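Subject: Re: small table by the window keeps filling up
Date: 9 Feb 2022
List: Nondgate Home Keeping

I read the message from last week about the side table that never stays clear, and I want to answer it properly because I had the same trouble until last August. I'll quote the part I'm answering.

> We have one small table in the front room and everything lands on it.
> Plant, mail, chargers, a cup, whatever was in somebody's pocket.
> I clear it on the weekend and two days later it is full again.
> When I wipe it I have to pick up every single thing, so mostly I
> don't wipe it. The plant has already left a ring on the top.
> Does anybody use trays or mats for this, or is that only one more
> thing to clean? Also, what do you do with a fan in winter?

Yes, I use boards and a tray, and I would do it again. My table is a pale yellow one with rounded corners. It is not big. It came from the Sowa secondhand store and the top marks easily, so anything with water in it has to stand on something.

What I do now is divide the top in two. The back part is for things that live there. The front part is for whatever I am doing at the moment, and that part gets emptied every evening. I tried it first with a cloth runner, but the runner slid around and held crumbs. Flat boards are better. They wipe clean in one pass and you can lift a whole board with the things still on it if they are light.

On the back board I keep a medium gray panel's worth of stuff and no more. If a new thing comes in, another thing goes out. At present that is the plant in its white square pot and the hand fan. The front tray is darker and laps over the near edge of the gray one. I like the overlap. It saves a few inches on a small top and there is no gap between them for dust and bits of soil to collect in. 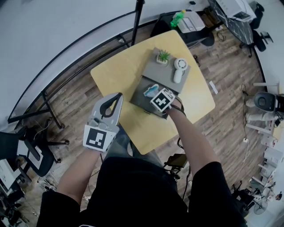
How I wipe it down

1. Take everything off the front tray first. Don't start on the back while the front is full.

2. Wipe the front tray with a damp cloth, wrung out well. I use plain warm water most days and a drop of dish soap if something sticky got on it.

3. Move the plant and the fan onto the clean tray. Wipe the gray board, including the near edge where the tray lies over it.

4. Put the plant back on the left and the fan back on the right. I keep them in the same places so I notice when something extra has turned up.

5. Lift both boards once a week and wipe the table top under them. Dry it before the boards go back. If you trap water under a board you will get a worse mark than the ring you have now.

The daily part takes me two minutes. The weekly part is longer if I let the soil build up around the pot.

About the ring on your table: I can't say much without knowing the finish. Mine had a faint one and it got lighter with a soft cloth and a little furniture oil, but it never went away. The board covers it. If yours is painted I would leave the oil alone and ask at a hardware store.

About the plant. Mine has spiky leaves and doesn't want much water. I carry it to the sink, water it there and let it drain before it goes back. That took care of most of the wet spots. Watering it in place was where my trouble came from, because I always poured too fast.

About the fan. Mine is a hand-held one, white, with a round vented head and a long handle. I leave it out all year because the kitchen gets hot when the oven is on and I reach for it more than you would think. If you don't use yours between fall and spring, put it in a drawer. Brush the vents out before you store it. A dry paintbrush works well for that and so does an old toothbrush. Don't push a wet cloth against the vents.

On cost, somebody wrote to the list a while back that the matched tray sets from Ledix were the only ones that lay flat. I haven't used them so I can't compare. Mine don't match and were bought at different times. What I would check in the store is whether the board rocks when you press on a corner. One of my earlier ones did, and it drove me up the wall every time I set something down.

Measure the table before you buy. I bought a tray that was too long for the top, and with rounded corners you lose more space than the tape suggests. Cut a piece of cardboard to the size of the tray and leave it on the table for a day or so. If you keep bumping it when you walk by, go smaller.

The mail is a separate problem and trays won't solve it. I put a box by the front door and nothing made of paper goes on the table anymore, or it isn't supposed to. Chargers went to a hook inside the bookcase.

One question back to the list. Has anybody found a way to keep a light tray from creeping forward when you wipe it? I tried the rubber dots from Curo and they left sticky spots in the warm weather. I would like something that peels off clean, or a liner I can cut to size.

Nondgate, ground floor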